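Chapter 5
Beds and Bedding

A made bed is built up in layers, and each layer is handled in its own way.
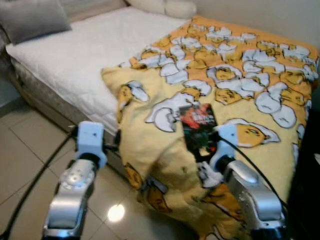 What You Will Learn

After studying this chapter you should be able to:
name the layers of a bed in order, from the base up
strip a bed without dragging the linen across the floor
straighten a quilted cover and a loose blanket
decide what to do with personal items left on a bed
record the work on a room sheet

Words to Know

base, quilted cover, top layer, drop, head, foot, turn-back, room sheet

5.1 Why Beds Come First

In most bedrooms the bed is the largest piece of furniture. When it is unmade, the room looks untidy even if the floor is clean and the shelves are in order. When it is made, the rest of the work is easier to see. For that reason the housekeeping plans in this book start with the bed and move outward to the surfaces, the floor and the trash.

Liesbeth Aerts, who trained household staff at Clerine before she began teaching, gives her students 10 minutes for a single bed during the first week. By the end of the course the same bed takes them 5. The time is saved mostly in walking. A beginner goes back and forth from one side to the other. A trained worker finishes everything that can be reached from one spot before moving on.

5.2 The Layers

The base holds the mattress off the floor. It may be a metal frame, a wooden one, or a box covered in fabric, like the gray-silver base at the start of this chapter. Fabric bases collect dust along the lower edge and should be brushed when the linen is changed.

The cover lies directly on the mattress. A white quilted cover is common. The stitching keeps the filling in place, but the surface still wrinkles with use. Smooth it with the flat of the hand from the head toward the foot, then from the middle to the sides.

The top layer is the blanket, comforter or duvet. In a family home it often belongs to one person and may be chosen for its print. The lazy-egg blanket in the opening photograph is of this kind. Patterned blankets are helpful to the person making the bed — if the figures have a right way up, you can tell at a glance which end goes where.

Pillows go on last. They need not match. A plush gray one and a cream one can share the head of the same bed, provided both are shaken and set down squarely.

5.3 Bunched Blankets

A blanket left in a heap usually has one thick fold in it, and often part of it hangs over the side toward the floor. Do not pull at the hanging part. Find the two corners nearest the head of the bed, lift them together, and let the fold drop open. Then walk the lower corners to the foot and check that the drop is even on both sides.

5.4 Items Left on the Bed

Books, cases, chargers and clothing turn up on beds every day. Clear them before you touch the blanket. A flat case lying on a rumpled print is easy to miss, and it will slide to the floor when the fold is opened. Place it on the nearest table or shelf with the cover facing up. Do not open it, and do not put it in a drawer.

Activity 5A

Work with a partner. Use the practice bed and the Okoro room sheet on page 54.

1. One partner leaves the blanket bunched and places 2 small items on it.
2. The other clears the items, opens the blanket and sets the pillows.
3. Fill in the room sheet together, then trade places.

Keep your completed sheets. You will need them again for the laundry exercise in Chapter 6.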